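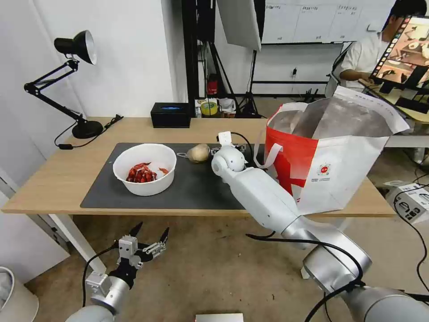 What is the first thing to do when you clear a shared work table? Decide what stays on it. Everything else is then sorted by where it has to go, and packing can begin.

Chapter 2
Clearing and Packing a Table

Chapter 1 dealt with setting up a room. The present chapter takes a single table and follows it from the end of one job to the start of the next. The methods are the same for a kitchen bench, a classroom desk or a table in a workshop, although the order of the steps may change.

Most tables carry two kinds of thing. Fixtures belong to the table and are used by whoever sits down at it: a lamp, a desk mat, a box of tissues. Contents came with the job and leave with it. A bowl can be either. If it lives on the table it is a fixture, and only what is in it needs to be dealt with. If it came from the kitchen, it goes back there.

Key terms used in this chapter: fixture, contents, staging side, open bag, loose item.

2.1 The staging side

Choose one side of the table for the bag and keep it there until the work is finished. A bag with a wide mouth should stand upright, with its handles folded outward so they don't fall across the opening. Small items are kept on the other side. In the Budesley exercises at the end of the chapter, the bag is always placed on the right and the bowl on the left. Left-handed students may reverse this.

Cords need some care at this stage. A lamp cord that runs over the edge of a table can catch on a bag as it is lifted off, so check it before you move anything heavy.
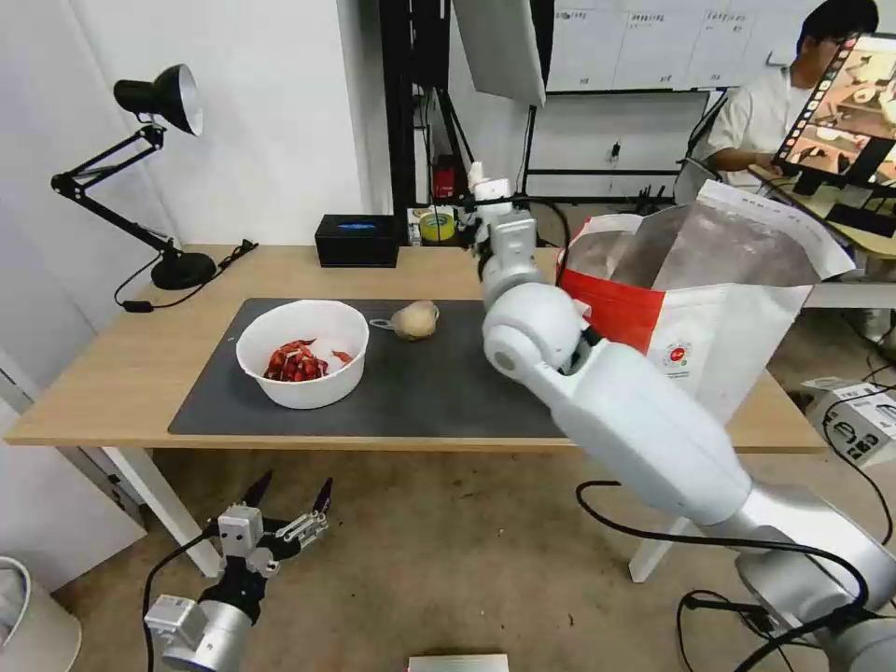
Piret Lill objects that a fixed staging side slows down anyone who works alone, and that the bag may as well be on a chair. Her point is a fair one for small tables. With two people packing, though, a bag at table height is easier for both to reach, and the method in this book assumes two.

2.2 Order of packing

Heavy and boxed items go in first and should lie flat on the bottom. Packaged goods in plastic come next – hold them by the top of the package and lower them in, so that the contents hang below the hand. Soft items and anything that bruises go in last.

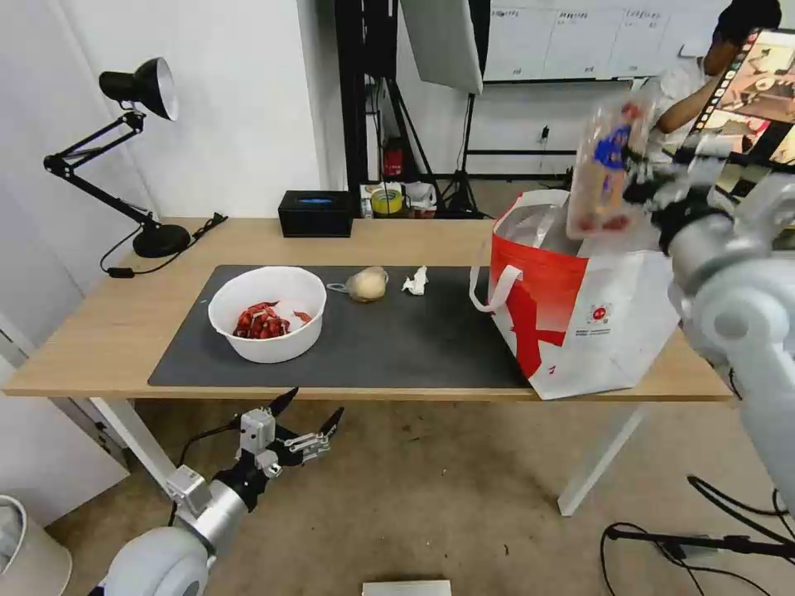 Loose items are left until the bag is nearly full. Small pieces that belong together stay in their bowl while the larger goods are packed, and are tipped into a bag of their own if they are to travel. Scraps of paper and used tissues are put in the bin and never in the bag, where they tend to be forgotten until October.

2.3 Wiping down

Lift the lamp by its base, not by its arm. Wipe the mat from the back edge to the front, then the bare part of the table. Put the fixtures back in the positions recorded on your plan from Chapter 1.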